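Week 6 - budgeting for a two-arm cell (laundry loading)
Notes for Dalva Fagundes's group, June intake

Start from the task, not the catalogue. Write down what goes in, what comes out, how high things sit. THEN get quotes.

Cost lines people forget:
- stand or table for the basket, at machine height
- spare finger pads
- cable runs (see Gusero quote, cables listed seperately)
- wrist cameras - one per arm, plus head camera
- shipping both ways if it's a loan

Figures for the exercise: arm hire from Tukard, $900 a week. Grippers, $3,000 the pair. Fitting and setup, 17 hours. Coutinho wants a deposit up front, Nutent doesn't. Check whether tax is in.

Lead times - ask in writing. Trinidad Urquijo's team waited 43 days for one wrist joint, and paid hire on the arms the whole time. Put a line in for that.

Reach: measure from the arm base to the back of the drum, door open. Door swing eats more room than you'd think. Draw it on the floor plan before anyone signs anything.

Loading task, basket at the front-loader:

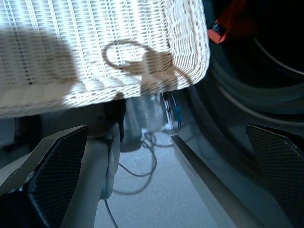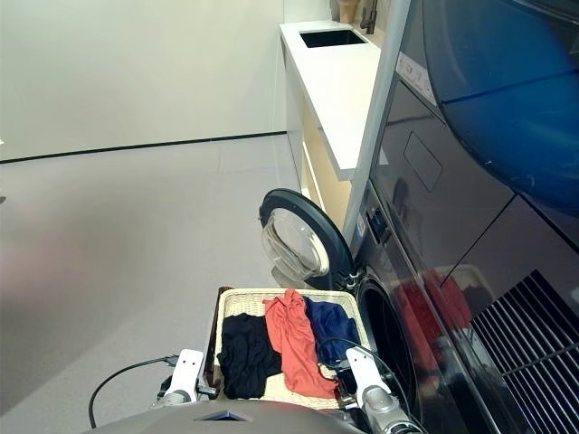
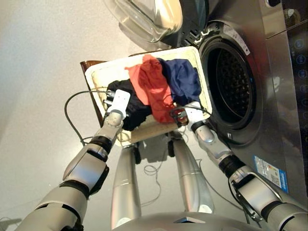

Contingency next. Lucimara Siqueira uses a flat percentage, Anderson Frota does it line by line. Either is OK but say which. Dont hide it inside the hire cost.

Hire or buy - work out the break-even week for the arms and show your working. Grippers are bought in both cases.

For next time: one page, your own cell, two quotes attached. Send to Gleice Guerra by 4 pm, spreadsheet as well as the page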